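Projet Clusel : point d'avancement pour la fondation Naseri
26 août 2022

Bonjour à tous,

Depuis le rapport de juin, nous avons beaucoup avancé, et je suis ravie du résultat ! Le générateur de scènes écrit par Luana Peixoto tourne sans intervention et nous disposons maintenant de 2 660 épisodes simulés, contre 1 000 au dernier point. La politique de tri est entraînée uniquement sur ces données.
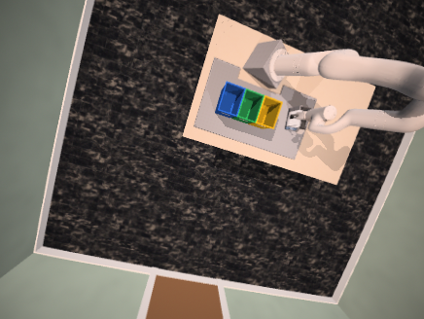
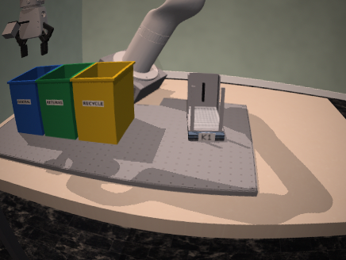

Notre question de départ reste la même : une politique apprise en simulation peut-elle suivre une consigne écrite quand la disposition du poste change ? Nous comparons deux variantes, l'une qui reçoit la position des bacs, l'autre qui doit tout tirer des images. La seconde nous a surprises. Avec des bacs bleu, vert et jaune serrés côte à côte, comme dans la cellule simulée ci-dessus, nous craignions qu'elle s'accroche à la couleur et ignore les étiquettes. Nous avons donc permuté « RETURNS » et « RECYCLE » dans une partie des essais, et elle suit bien le texte dans la grande majorité des cas (courbes en annexe). Elle peine encore quand l'ombre du bras passe sur la face avant des bacs, et Luana travaille sur un éclairage aléatoire pour y remédier.

Reste à faire : le transfert vers la cellule réelle chez Drultwood, puis la publication du jeu de données sous le nom d'Ovau. Il nous faudrait deux semaines de calcul supplémentaires, la demande est jointe.

Rosimeire Batista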